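Notes from Cullton – the shared workspace day

Got back on Wednesday evening, typing this up before it all goes. Sorry for the state of it. Slides will come round when Coman send them, don't ask me when.

Train late, so missed the welcome and most of the coffee. Site is a long low building behind the Flidbridge depot, no sign on the road side, walk past the bins and turn left. Visitor badges, closed shoes, no lanyards past the yellow line. They do mean it about lanyards. A man in front of me had his taken off him at the door, politely.

More than 16 visitors, mostly small outfits like us, plus a couple of people from a college. Our guide for the morning was Yến Đặng, who looks after working practice for the arm benches. Very quick talker, very clear. I filled four pages.

The thing I went for was their house rules for tabletop work. We've been arguing over ours since March and got nowhere. Theirs fit on one side of A4, taped up at every bench, 18 lines. The long version is a binder, 167 pages, and Yến said people open it when something has gone wrong or when they're new. Fair enough.

What I copied down, in the order I heard it:

Table clear before power. Anything not in the task goes on the shelf behind, not to the side of the table. Elbows knock things off the side.

Arm parks high and back before hands go in. Every time, even to nudge a cup. You say "hands in" out loud and the person at the screen says it back. Felt silly for ten minutes and then didn't.

Speed stays at the low setting with anyone inside the tape. Only the bench lead changes it and it gets written down with initials.

Glass and ceramic are alowed but have to be looked over for chips at the start of each session. Chipped ones go in the red tub, no arguing. Nobody carries glass across the arm's reach, you walk round.

No liquids on a bench in use. Dry goods fine – beans, rice, pasta – but sweep between runs. Yến was firm on crumbs. A bean under a base tips it, and then you're blaming the software all afternoon.

Lids and spoons are listed as separate items on the task sheet. I asked why bother and the answer was that small things laid on other things are what gets knocked first. Our sheets just say "cup set", which I now think is lazy of us.

Stop button within reach of both people. Not one of them, both. We fail that one today, our button is on the wall side.

After that a walk round the benches. Good light on the big ones, less so at the back. Everything labelled, spares in drawers with the drawer number on the task sheet. Near-miss log is a paper book on a string, 223 entries so far, and they let us leaf through it. Best part of the day for me. Mostly tiny stuff: sleeve caught on a clamp, a lid rolled off, someone answered a phone with the arm live. Each one has what was changed afterwards, in one line. No names of who did it. I'd like us to start one this month, doesn't need to be fancy, an exercise book will do.

Lunch was sandwiches, stood up. Talked to a pair from Clukau who do training for people new to this and they run the "hands in" call as a drill before anyone touches real kit. Half an hour, foam blocks, no power. Have their number.

Afternoon was Coman on inspection and paperwork. Drier. Main points: write down what you check and how often, keep the checklist short enough that people fill it in, and re-do the risk assessment whenever you change the gripper or the objects. Changing from plastic to glass counts as a change. I didn't know we were meant to treat it that way and I suspect we haven't been. Somebody at the back asked who signs it off in a two person firm and there wasn't a very good answer – the other one, basically.

Didn't get to the mobile platforms, group ran over and I had the train.

For us, before the next session: move the stop button, put tape down, rewrite the cup task sheet with every peice on its own line, buy a dustpan that isn't the kitchen one. I'll do the sheet. Someone else please do the tape, I've got no patience for corners.
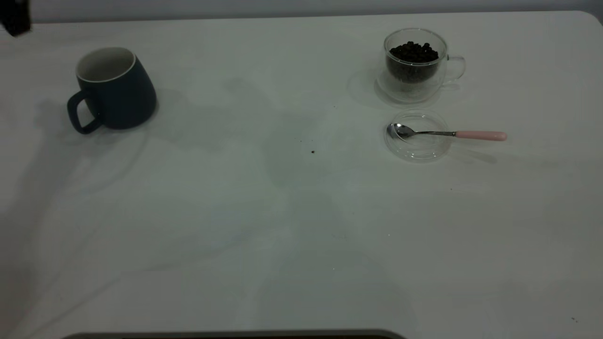
Parking there is free but fills up by nine, so if anyone goes to the next one, get the early train or share a car. And take a jumper, the back benches are freezing.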